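2018-12-09 작업 노트

오전에 커피 마시면서 Rozália Halász랑 또 그 얘기를 했다. 기계가 집안일을 할 수 있느냐 없느냐. Rozália는 5년 안에 거실 정리 정도는 된다는 쪽이고, 나는 음… 양말 한 짝이라도 제대로 집으면 그때 다시 얘기하자는 쪽이다. 작년에도 똑같은 대화를 했던 것 같은데 둘 다 의견이 하나도 안 바뀌었다 ㅋㅋ

아무튼 오늘 할 일은 정리 작업 쪽. 금속 통 앞칸에 있는 물건을 하나씩 집어서 칸막이 너머 뒤칸으로 옮기는 것. 말로 하면 세 살짜리 숙제인데, 이걸로 벌써 3주째 붙잡혀 있다. 지난주까지는 블록만 넣고 돌렸고 성적이 꽤 좋았다. 그래서 Kálmán Győri가 "애들 방바닥처럼 좀 섞어 보자"고 해서 작은 장난감이랑 천을 같이 넣었다. 그랬더니 바로 겸손해졌다. 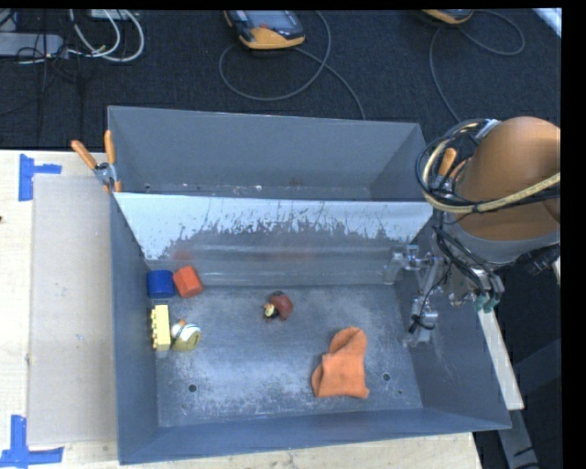 Maretbridge 조작실험팀

시작 배치는 대충 저렇게. 블록 두 개는 왼쪽 구석에 붙어 있고, 연노랑 장난감 벽돌도 왼쪽 벽을 따라 누워 있고, 주황색 천은 오른쪽 아래에 구겨 놓은 채로. 칸막이 양 끝은 스프링 클램프로 물려 놨다. 칸막이가 밀리면 그날 기록은 다 버려야 하니까 다음에 쓰는 사람도 시작 전에 꼭 한번 흔들어 볼 것!

오늘 시도는 다 합쳐서 300번. 블록은 여전히 잘 집는다. 가운데 따로 떨어져 있는 물건도 괜찮다. 문제는 벽에 붙은 것들인데, 손가락 하나가 벽하고 물건 사이로 들어가야 하는데 그 틈이 없다. 사람은 그냥 손톱으로 톡 긁어서 떼어 낸 다음에 집지 않나. 생각도 안 하고 한다. 우리 쪽은 그 "톡"을 따로 가르쳐야 한다. Géza Szalai가 먼저 옆으로 밀고 나서 집는 동작을 넣어 줬는데, 밀긴 미는데 가끔 반대쪽 벽까지 밀어 버린다. 하키인 줄.

그리고 천. 아, 천… 집는 것 자체는 생각보다 된다. 접혀서 볼록 올라온 데를 잡으면 거의 따라 올라온다. 그런데 들어 올리면 늘어져서 칸막이 윗부분에 걸치고, 그 상태로 놓으면 반은 앞칸, 반은 뒤칸이다. 이걸 성공으로 칠 거냐 말 거냐로 Géza랑 한참 떠들었다. 나는 실패라고 본다. 빨래를 바구니 테두리에 걸쳐 놓고 "넣었는데?" 하면 우리 집에서는 혼난다. 일단 기록지에는 '걸침'이라고 따로 칸을 만들어 놨다. 나중에 어느 쪽으로 넣든 다시 셀 수 있게.

속도 얘기도 적어 둔다. 앞칸을 다 비우는 데 제일 잘 나온 판이 45초 정도였고, 안 풀리는 판은 내가 그냥 멈췄다. 내가 손으로 해 보니까 9초. 천까지 포함해서. 그것도 한 손으로, 다른 손엔 커피 들고. 물론 나는 밤새 못 하고 얘는 밤새 할 수 있다는 게 Rozália의 반론인데, 밤새 하려면 누가 옆에서 안 지켜봐도 되어야 하잖아. 지금은 10분 이상 자리를 비우기가 좀 무섭다.

오후에 Adom Kpodo가 와서 한참 구경하고 갔다. Adom은 Borbély 작업장에서 부품 분류하는 라인을 보고 왔다는데, 거기는 같은 부품만 계속 들어오니까 정말 잘 돈다고. 그 말 듣고 좀 정리가 됐다. 작업장 일은 물건도 자리도 미리 정해 줄 수 있는데 집은 그게 안 된다. 어제는 블록이었다가 오늘은 구겨진 천이고 내일은 뭐가 굴러다닐지 모른다. 그러니까 내 현재 의견은: 작업장 분류는 된다(이미 하고 있고), 장난감 정리는 옆에 사람 있으면 된다, 빨래는 아직. Rozália가 이 노트 읽으면 밑에 반박 적어도 됨. 연필로.

다음에 할 것.
벽에 붙은 물건 미는 거리 줄여 보기. Géza한테 지금 값 물어볼 것.
천은 더 높이 들었다가 내려놓는 걸로 바꿔서 '걸침'이 줄어드는지 보기.
조명 위치 바꿔서 한번 돌려 보기. 칸막이 위쪽이 하얗게 번쩍여서 물체 인식이 거기서 헷갈리는 게 아닌가 의심 중. 아직 확인은 못 했다.
Kálmán이 다음번엔 양말도 넣자고 한다. 깨끗한 걸로 가져오라고 했다.

기록 파일은 공용 폴더 Fetard 밑에 올려놨고, 중간에 내가 멈춘 판은 비고란에 '중단'이라고 써 놨으니까 평균 낼 때 빼고 계산해 주세요.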